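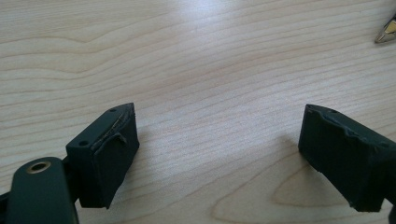 Hand-held gripper, green version, over a wooden bench top. Fingers open, pads in service.

Hestusell Hand-Held Gripper, Classroom Kit
Part no. HG-551
Sold singly or as a club set
Page updated 5 Dec 2025

Overview

The HG-551 is a two-finger gripper carried in the hand. A student squeezes the trigger, the fingers close, and a wrist camera records the view from just behind the fingertips. Recordings are used in the second half of the Clinditz course to train a small policy for the bench arm. The same fingers fit the hand unit and the arm, so a club needs one set of spares for both.

The kit is supplied for secondary school robotics clubs, first-year college labs and teams entering the Felgate Tabletop Challenge. It is shipped unassembled. Assembly is Unit 1 of the course and is marked.

In the box

Hand unit body, left and right shells
Trigger, return spring and linkage
Finger arms, one pair
Finger blocks, one pair
Pad material, one sheet, with cutting template
Connecting brackets, one pair
Screws, bagged by length
Camera mount (camera not included)
Hex keys
Printed build guide

Specifications

Maximum opening at fingertips: 60 mm
Pad width: 27 mm
Pad length: 32 mm
Finger mounting: screws from the upper face
Actuation: manual, trigger and linkage
Power: none required for the hand unit
Colors: green, gray

The opening is measured between pad faces. Pads thicker than the supplied sheet reduce it by twice the extra thickness.

Pads

Pads are a consumable. The top edge takes the most contact and is the first part to chip or lift. Edge damage above the contact area has little effect on grip and can be left alone. A flap that can fold over into the contact area should be trimmed flush with a sharp blade. Replace the pad when the flat part of the face is torn, when it has hardened, or when the two sides no longer meet evenly with the trigger fully pulled.

To change a pad:

Remove the finger block from its bracket.
Peel the old pad and clean off the adhesive with isopropyl alcohol.
Cut a new piece to the template. Do not stretch it.
Press in place and leave under a clamp overnight.
Refit the block. Tighten the screws until snug and stop there; the plastic will strip.

Change both sides at the same time. Teams that mix an old pad with a new one get an off-center grasp, and every recording made that way carries the offset.

Course use

Unit 1, Build. Students assemble the hand unit and check that the trigger returns freely. Allow two class periods.

Unit 2, Calibrate. Students place the unit over a bare table, record the open and closed positions, and enter both in the log sheet. The table should be matte if possible. Glare from overhead lamps on a varnished top is the most common cause of rejected clips. Move the lamp or the table before changing camera exposure.

Unit 3, Record. Each team chooses one task from the booklet (pen into cup, block onto block, lid onto jar) and records it repeatedly from varied starting positions. Keep the object in view at the start of every clip. Clear unrelated items from the work surface.

Unit 4, Train and test. Clips are uploaded, the model is trained on the school machine, and the fingers are moved across to the bench arm for scoring.

The units were written by Kiros Berhe at the Gebremichael Workshop and revised in November after the first full season. The revision moved pad replacement from an appendix into Unit 1.

Competition notes

The kit is accepted in the Felgate open class without modification. In the restricted class, pads must be cut from the supplied sheet and both fingers must be the same color. Tape over the pads is not permitted in either class. Inspection is done with the fingers open, camera fitted.

Spares

HG-551-P Pad sheet with template
HG-551-F Finger blocks, pair, screws included
HG-551-B Connecting brackets, pair
HG-551-S Trigger spring
HG-551-M Camera mount

Ordering

School purchase orders are accepted. Club sets include one spare pad sheet for each hand unit. Teacher materials for Units 1 to 4 are sent by download link when the order is confirmed. Spare finger blocks ship without pads attached. For replacement parts under warranty, quote the part number and the order number. Pads are excluded from warranty.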